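Setup and care notes for the fridge cell, the one built around the three-door refrigerator in the Girnatwood apartment. The unit is a Vimel two-arm mobile base with a head camera. These notes cover this one cell only. The sink cell has its own README and different limits, so don't copy values across.

Last full revision: April 2022

## What is in this folder

- `limits.yaml` – joint limits and speed caps for both arms
- `doors.yaml` – hinge side, handle point and open angle for each refrigerator door
- `park.yaml` – base parking pose, saved after the last tile check
- `head_cal/` – head camera calibration, newest file wins
- `log.md` – repairs and part swaps, oldest first

Anything in `old/` is kept for comparison and should not be loaded. The launch script will not stop you from loading it.

## Power-up

1. Switch on the base and wait for the solid green light. Blinking green means the wheel controllers are still coming up.
2. Release both arm brakes from the panel, left arm first.
3. Run `fistbridge home`. The arms fold in toward the chest and the head levels out.
4. Drive to the parking pose by hand for the last stretch. Autopark works in the hallway but drifts on the tile joints.
5. Run `fistbridge check doors`. It prints one line per door and should report all three as closed.

If step 5 reports a door as unknown, the head is usually pitched too far up. Lower it and run the check again before touching anything in `doors.yaml`.

## Settings that differ from stock

| Setting | Stock | This cell |
|---|---|---|
| Door pull speed cap | 100% | 70% |
| Grip force level, right hand | 9 | 4 |
| Retries on handle miss | 5 | 2 |
| Head pitch on approach | auto | fixed |

The pull speed cap was lowered after the middle door kept reaching the end of its travel too fast. The stop is part of the hinge and is not easy to replace. Leave the cap alone unless the hinge side changes.

Grip force is on the vendor's own scale, and level 4 is enough for the door edge and for the drawer fronts. Higher levels flex the clear plastic. We cracked a drawer during the first week of setup and the replacement took a long time to arrive.

## Finger pads

The pads come from Ševčík in packs, already cut to shape. Wipe them with a damp cloth at the end of the day and let them air dry. No alcohol – it hardens the surface and the grip gets worse, though it looks cleaner.

To change a pad:

1. Fold the arm to the service pose and set the brake.
2. Take out the two small screws at the back of the fingertip. They are short and roll away easily, so put a tray underneath.
3. Peel the old pad off and scrape the glue line flat.
4. Press the new pad on and hold it for a full minute.
5. Put the screws back finger tight, then a quarter turn more.
6. Run `fistbridge grip zero` with the hand empty.

Skipping step 6 gives a constant offset in the force reading. It shows up later as drawers that are "held" when they are not.

## Middle door

This door needs the most care in setup. It hinges on the right, and the arm has to follow it out over the tile without the elbow meeting the parking side of the base. The open pose we check against has the door swung wide with its ridged liner facing the room, both clear drawers empty and pushed in on their levels, and the upper and bottom doors shut.
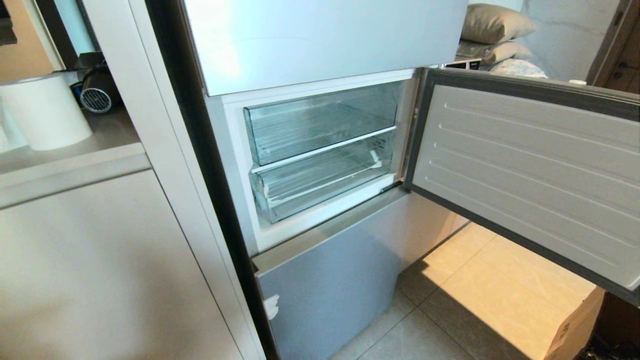
Set the open angle with the base parked and the brakes on. Move the door by hand to where you want it, run `fistbridge teach door middle`, and answer yes when it asks to overwrite. Close the door and run the taught motion once at the slow setting with a hand on the stop button. If the elbow joint reads within 13 degrees of its limit at any point, move the parking pose back a little and teach again.

Check the door seal while it is open. Dirt on the rubber changes the pull needed to break the seal, and the force threshold in `doors.yaml` was taught with a clean one. Soap and water is fine.

Drawers are taught separately. Teach the upper one first, then the lower. The lower one needs the torso dropped, and the torso brake clicks when it sets – wait for the click.

## Known problems

- **Reflections on the upper door.** With daylight coming in, the door check sometimes places the upper door edge too far left. Closing the blinds fixes it. A software fix is on the list for September.
- **Wheel slip at park.** The left rear wheel picks up dust from the tile. Clean it before you blame the parking pose.
- **Wrist cable, right arm.** The sleeve rubs at the second clip. Wrap it again when the fabric starts to show fuzz. Part number is in `log.md`.
- **Stop button on the remote.** Needs a firm press. The one on the base is fine.

## Before you leave

Close all three doors, fold the arms, set the brakes and put the base on charge. Add a line to `log.md` if you changed any value or any part, including pads.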